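Page last revised December 2018. Replaces the July handout.

# Preparing and Resting a Ball of Modeling Clay for Hand Work

This page sets out the standard procedure for preparing air-dry modeling clay for the introductory hand-building sessions at the Pilerley Center. It applies to all groups using the long tables, including school visits. Instructors who use kiln clay should follow the separate studio instructions held at the front office.

The procedure takes one person less than half an hour, apart from the resting time. It requires no special skill, but the steps should be followed in order. Clay that has been rushed tends to crack at the first fold, and most of the material we discard each term was prepared too quickly.

## Materials

- One unopened block of tan air-dry clay, or a block from the storage bin that still gives under the thumb
- A shallow tray with raised rims
- A small bowl of clean water
- A cutting wire or a dull table knife
- A damp cotton cloth, wrung out well
- Aluminum foil for wrapping unused clay
- An apron

Clay is ordered from Rosser in cases, under stock number 1386. Please quote this number on the request form. Substitutes have been tried and returned, as they stain the tabletops.

## Before You Begin

Wipe the table from end to end and let it dry. A light-colored surface shows grit and old crumbs readily, and these should be removed before any clay is set down. A single hard crumb worked into a fresh ball will leave a pit in the finished piece.

Place all tools and water in or near the tray and keep them toward one end of the table. The remainder of the surface is for working. Participants often wish to spread their tools out beside the clay; this should be discouraged, especially in larger groups.

Remove rings and bracelets. Sleeves should be rolled above the elbow.

## Procedure

### Step 1. Cut the portion

Open the block and cut a slice of 100 grams per participant. Younger children may be given less. Rewrap the block at once in foil, pressing the foil close against the cut face so that no air is trapped, and return it to the bin before continuing.

### Step 2. Test the clay

Press a thumb firmly into the slice. Clay in good condition takes a clean print with smooth edges. If small cracks open around the print, the clay is dry and should be treated as described under "Correcting Common Faults." If the clay sticks to the thumb and pulls away in strings, leave it uncovered on the table until the surface loses its shine, then test again.

### Step 3. Knead

Set the slice on the bare table. Push it down and away with the heel of the hand, fold it back over itself, and give it a quarter turn. Continue until the clay feels even throughout and no hard spots remain. Avoid folding in such a way that a pocket of air is closed inside.

Water should not be added during kneading unless the thumb test has shown the clay to be dry. In that case, wet the fingertips only.

### Step 4. Form the ball

Gather the clay and turn it between the palms, tucking the loose edges underneath. The ball need not be smooth. A lumpy surface with a few creases is quite acceptable, provided that the creases are shallow and close under light pressure. Deep folds should be kneaded out, as they will open again during drying.

### Step 5. Set the ball down and inspect it

Place the ball on a clear part of the table, well away from the tray, and look at it from all sides before covering it. Darker lines across the top mark the creases. Run a fingertip along each one and press it closed where it gapes.

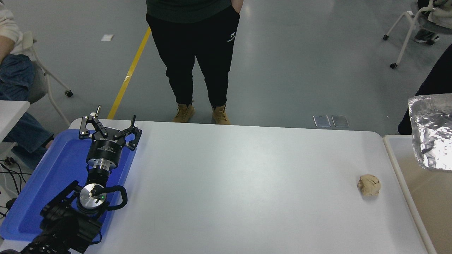
### Step 6. Rest

Lay the damp cloth loosely over the ball and leave it for ten minutes. The cloth should touch the clay but must not drip. Participants may use this period to sketch the form they intend to make.

### Step 7. Begin work

Uncover the ball, repeat the thumb test, and proceed to the project sheet for the session. Pinch pots are on the Hovus sheet; coil work is on the Skurkum sheet.

## Correcting Common Faults

**Clay is dry and cracks at the edges.** Flatten it, prick the surface lightly, wipe it with wet fingers, and fold. Wrap in the damp cloth for an hour before kneading again.

**Clay is sticky.** Knead on a dry section of the table and move to a fresh section as each becomes damp.

**Ball flattens while resting.** The clay is too wet. Return to Step 3.

## Cleaning Up

Scrape the table before wiping it. Scraps go into the reclaim bucket and never into the sink. Rinse the tray last, after the tools.

Questions about the procedure should be directed to Romana Holub. Requests for clay and cloths go to Cadi Parry at the front office, at least four working days before the session.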